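Nendetti (motion software)

Nendetti is a control and planning package for two-armed robots, built around one wonderfully tricky problem: contact. It grew out of Bamik, a path planner written in Chiba, and still reads Bamik task files.

Control loop

The planner redraws its path 8 times a second, while a faster loop running at 200 Hz trims the force at the fingertips. Splitting the work this way lets a held tool meet a surface softly, even when that surface can slide or tip!

Perception

Busy backgrounds are a favourite test. The vision module, Parnura, learned from 718 labelled scenes and picks out thin tools by their edges first, then by colour. Drumming tasks are a lovely showcase, with a pale stick, a white drumhead and patterned cloth all to be told apart.

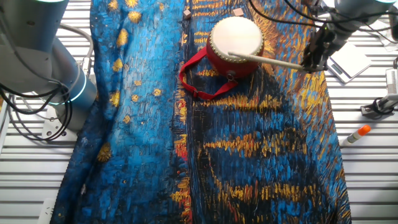
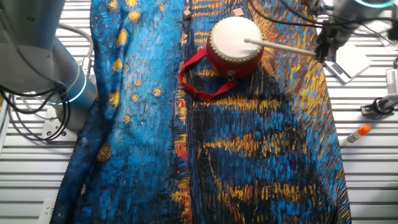

Drumstick held against a toy drum by the right arm.

Tooling

Version 2 added a replay viewer that plots planned and measured paths together.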